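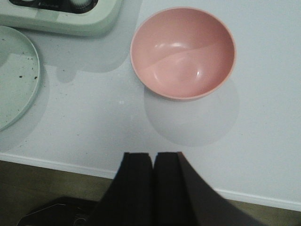
A pink bowl on a white tabletop.

Akiria to extend school breakfast scheme to 44 primary schools

Free breakfast places to open from April, with new funding for kitchens and staff training

The food charity Akiria has announced that its school breakfast scheme will be extended to 44 primary schools from April, following the award of a three-year grant from the Shojaei Foundation. The extension will provide places for 1,256 children each school morning and will be open to all pupils at the schools taking part, whatever their household income.

The scheme currently runs in nine schools. Children may arrive from 7.45am and are served cereal or porridge, toast, fruit and milk before registration. Places are free of charge and parents are not asked to complete a means test. Schools that already run a paid breakfast club will be able to transfer it to the scheme or to run the two side by side during the first year.

Recep Keskin, Chief Executive of Akiria, said:

"Head teachers have been telling us for some time that the demand for breakfast places is greater than they can meet from their own budgets. We are very grateful to the Shojaei Foundation for a grant that allows us to plan over three years. Schools need to know that a place offered to a child in Reception will still be there when that child moves up to Year 2."

The grant will meet the cost of food, deliveries and a contribution towards staffing. Each school will also receive a one-off payment for kitchen equipment, which may be used for toasters, storage, refrigeration, tableware or minor electrical work. Schools without a working kitchen will be offered a cold menu until suitable space can be found. Akiria's area managers will visit every new school before opening to agree a layout, a delivery point and arrangements for pupils with allergies.

Food for the scheme will be supplied by Skosix, which was appointed after an open tender. Deliveries will be made weekly, with fresh fruit and milk delivered separately. All cereals on the standard menu will meet the charity's limits on sugar and salt, and halal, vegetarian, dairy-free and gluten-free choices will be available at every school on request. The full menu, with ingredients and allergen information, will be sent to parents before the end of the spring term.

The extension also includes a training programme for breakfast staff, to be delivered at the Rarkotano Centre. The programme covers food hygiene, allergy awareness, safeguarding and the supervision of mixed age groups. Training places will be free to schools, and supply cover will be paid for where teaching assistants attend during the school day. Forty places will be available in the first round, with further dates to follow in the summer term.

Schools joining the scheme will be asked to submit a short return each half-term showing attendance and food ordered. No information on individual pupils will be passed to Akiria or to the Shojaei Foundation. A review of the scheme will be carried out at the end of the first full school year and its findings will be published.

Recep Keskin added:

"The schools that have worked with us so far have shaped almost every part of the scheme, from the opening time to the size of the portions. We will continue to be guided by them as the new schools join, and I would like to thank the kitchen and classroom staff who come in early to make it possible."

Parents who wish to apply for a place should contact their child's school office in the first instance. Where a school has more requests than places, the head teacher will decide how they are allocated and will keep a waiting list. Akiria is not able to accept applications directly.

Notes to editors

1. Akiria is a registered charity which supports the provision of food in primary schools and nurseries.

2. The figure of 1,256 refers to the total number of daily places across all 44 schools, including the nine already taking part.

3. A list of participating schools is available from the Akiria press office. Interviews with Recep Keskin can be arranged on request.

Ends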